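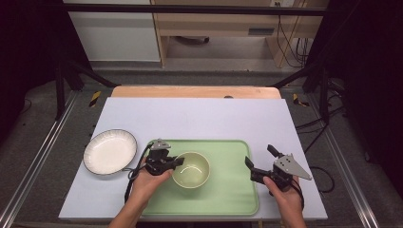 By Corina Mayrhofer
August 28, 2026

Tindbridge Supper Club is looking for home cooks, and I'd love it if one of them was you!

We've been running out of the old chapel hall on Davness Road since May, one long shared meal a month, and so far the cooking has fallen to the same few of us. The food has been lovely (Dede Nartey's groundnut stew has its own following now) but we want more kitchens on the table. For the autumn and winter suppers we're after people who cook one thing really well and would like to cook it for a room full of neighbours.

You don't need any training. You don't need to have cooked for a crowd either, as Gearóid Buckley will be in the kitchen with you all afternoon and he has fed weddings, wakes and a whole rugby club. What we do ask is that the dish means something to you. It might be your gran's dumplings, or the soup you lived on as a student, or something you picked up from the family next door. Plain food is very welcome. So is food we can't pronounce yet.

Each supper seats 52. You'd choose one course, starter, main or pudding, and send us the recipe three weeks ahead so we can scale it up and do the shopping. On the day we start at one o'clock and sit down at seven, and you eat with everybody else. Washing up is done by the guests, on a rota, and has been known to turn into singing.

We pay £96 for the day, plus your bus or train fare, and all ingredients are covered. If you want to bring a helper, do, and they eat free.

A few practical bits. The hall has two ovens, one of them a bit fierce at the back. We can't do deep frying. At least one dish per supper has to be vegan, and we'll need a full list of what goes into yours for the allergy sheet. There's a ramp at the side door and a high stool if you'd like to work sitting down.

To put yourself forward, write half a page about your dish and drop it in the box at Rüegg's bakery, or hand it to me at any supper. Photos of the food are nice but not needed. Tell us which months suit you. We'll invite everyone who writes in for a tasting evening, so please don't be shy!

Comments

Fabian Koller
Would a cheese dumpling in broth count as a starter or a main? In our house it was both.

Corina Mayrhofer
Either! Put both down and we'll fit it in where there's a gap.

Dagim Birhane
My mother makes the injera and I make the lentils. Can we apply as a pair?

Gearóid Buckley
Please do, Dagim. Let me know early how much oven or hob space you'll want.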